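Progress report, October — Uvetti build pipeline migration
Prepared for the program office at Dasitz

**Where we are**

The short version is that the game still runs, it runs on the new engine release, and the headset no longer decides that the player's floor is somewhere in the ceiling. The long version follows, as the grant terms require.

When we last reported, the Uvetti training app was stuck between two engine versions. The old one built fine and was no longer getting fixes. The new one got plenty of fixes, several of them for things we had been relying on. We have now moved all 8 training modules across. Seven pass the full test run. The eighth, the ladder module, passes if you don't look down.

**Shader work**

Most of the month went here, which was not the plan. The upgrade tool converted our materials automatically and reported complete success, then turned every transparent surface in the app solid gray. Windows, safety goggles, the water tank — all of it. We rewrote the shared transparency shader by hand and cut the number of variants from 3,000 to 80. Build time on the Gultley machine dropped enough that people have stopped scheduling lunch by it.
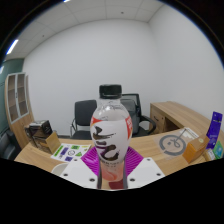
Hughes replied to the draft of this section that 80 variants still sounded like a lot, and wanted to know whether the older standalone headsets were paying for effects only the desktop version uses. They were. We have split the two sets, and the standalone build now loads only what it can draw.

**Frame rate**

Six of the modules hold their target frame rate on the standalone headset for a full session. The other two dip when the trainee turns quickly toward the loading dock, where a former version of this team placed a very detailed forklift. Its seat stitching is modeled. We are making a simpler forklift, and have agreed to keep the original for desktop, where it can be admired.

**Input**

Controller mapping was rebuilt on the new input system. Left-handed mode works again, having been broken for so long that our test script listed the broken behavior as expected. The script has been corrected.

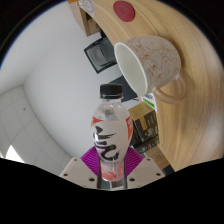 Haptics are the part still missing. The new system accepts our vibration calls politely and does nothing with them on one controller model. We have a workaround that bypasses it, and would like to delete that workaround before anybody builds on top of it.

**Budget and schedule**

Spending is within the approved amount. The shader work used most of the contingency hours, so the animated tutorial moves to the next phase unless Dasitz would like to fund it separately (we would not object).

**Next**

- Finish the ladder module, including down
- Swap in the simpler forklift and retest both slow modules
- Replace the haptics workaround
- Send the release candidate to Dasitz for sign-off in November

We need one decision from you: whether to keep supporting the oldest desktop headset. It costs us a separate build and a separate round of testing, and our usage logs show no sessions on it since March. We recommend dropping it, and will keep building for it until we hear back.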